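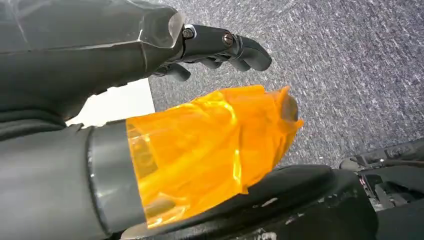 Orange plastic, crumpled. It glows amber and yellow.

Colours of packing: a small gallery from our move to Wanirdale

In May our sewing and craft workshop moved from Wundthorpe to Wanirdale. This page is about wrapping, paper, boxes and floors, because these are the things we looked at for many days. I have written the text and Usha Nambiar has corrected my English, but she left some sentences as they were.

I like the orange plastic very much. When it is smooth it is a rather ordinary material. When it is crumpled, every fold takes the light in a different way and it becomes almost like honey. Next to grey and black it looks even stronger. I would like to make a curtain in this colour one day, but Anitha Thevar says that it would make everybody look ill.

For those who ask about the packing itself, these are my notes.

The plastic. We bought it on rolls from Reddy, 300 metres in all, in orange and clear. The orange was for things which must be opened first: scissors, irons, the kettle. The clear was for everything else. This system was good until the clear was finished. After that, many things were orange and we opened them in any order.

The paper. Plain brown, and also old pattern paper with the lines still on it. Please do not use newspaper for white cotton. The ink comes off, and we have two tablecloths to prove it.

The thread. We have over 2000 reels. Venkatesh Krishnan put them in shallow trays by colour and wrapped each tray tightly, so that they could travel flat. The greens arrived a little mixed with the blues. He is still sorting them in the evenings.

The tables. The legs were taken off and tied in fours with cotton tape. The screws went into envelopes, and the envelopes were fixed under the table tops. One envelope is missing, so if you have seen it, please bring it to Eun-ji Bang at the front desk.

The labels. Mohandas Shenoy wrote them all by hand with a thick pen. His sevens look like ones. The box which we believed was number 1 had buttons inside, and the irons were in 7.

I kept a large piece of the orange wrap, and I have laid it between two sheets of glass near my window in Wanirdale. In the morning, at half past eight, it puts a yellow patch on the wall, and by ten it is gone.

The plastic that is still clean can be collected from the shelf by the back door. Please take only what you will use, and leave the cardboard tubes, as Anitha needs them for rolling the felt.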